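Avley Relays entry list and start times

hillrepeat_dad
Monday, 7:42 pm
The entry list for the Avley Relays is up and it shows 848 runners, counting the middle school races. Last year the varsity boys went off in one gun and the first turn was a mess. Does anyone know if they are splitting it this time? My son runs third for Drallgate and his coach hasn't heard.

quartermiler
Monday, 8:05 pm
Two sections for varsity boys, split by team rating. Girls stay in one race. It's on the second page of the meet packet.

hillrepeat_dad
Monday, 8:11 pm
Thanks. I only had the first page. Do both sections score together?

quartermiler
Monday, 8:20 pm
Yes, merged by time.

spikes_and_mud
Monday, 8:34 pm
Which is a bad way to do it. The second section runs on a course that has already been chewed up, and if July is as hot as it was last year they also get the worst of the sun. You can't merge those times and call it a fair team score. Ernisance got moved to the second section two years ago and lost a place by 2 points.

Berkay Kurtuluş
Monday, 8:50 pm
I coach at Çetinkaya and we were in that second section too. The gap between starts was 16 minutes. I compared our splits with our other flat races and saw no real difference. The grass was fine except at the creek bend. We run breakfast for the team before we leave, so the late section suits us.
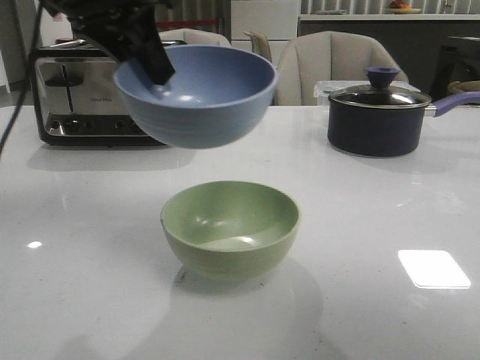
The bigger problem is pace. The first section has somebody to chase and the second usually doesn't, so a good runner on a weaker team ends up alone from the mile on.

spikes_and_mud
Monday, 9:02 pm
That's still a reason not to merge. You just gave a different one.

Berkay Kurtuluş
Monday, 9:10 pm
Fair enough. I would still take it over one gun with that turn.

laneseven
Monday, 9:26 pm
For parents going for the first time, this is what we do:

1. Park at the school and walk over. The field lot fills up early and they hold you in it until the last race.
2. Eat at home. The stand doesn't open until 9 and the line is long.

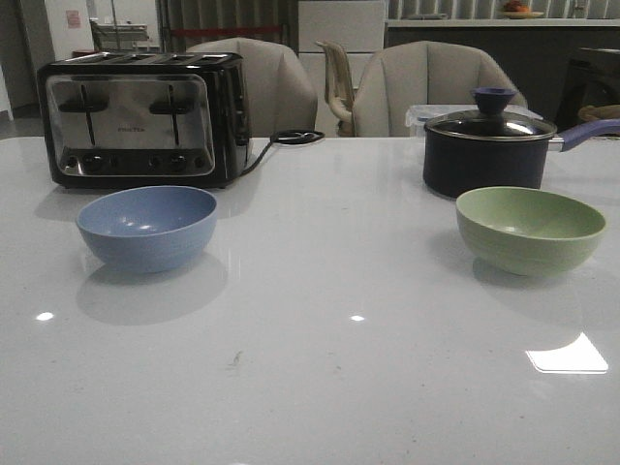
3. Watch from the creek bend first, then cut across to the finish. You have time if you leave when your runner passes.
4. Bring your own shade.

hillrepeat_dad
Monday, 9:40 pm
Is the creek bend open to spectators? I thought they roped it off.

laneseven
Monday, 9:44 pm
Only the inside. Stand on the outside by the fence.

quartermiler
Monday, 9:58 pm
Section assignments should be posted with the bib numbers. Drallgate was in the first one last time I looked, but the list was still marked draft.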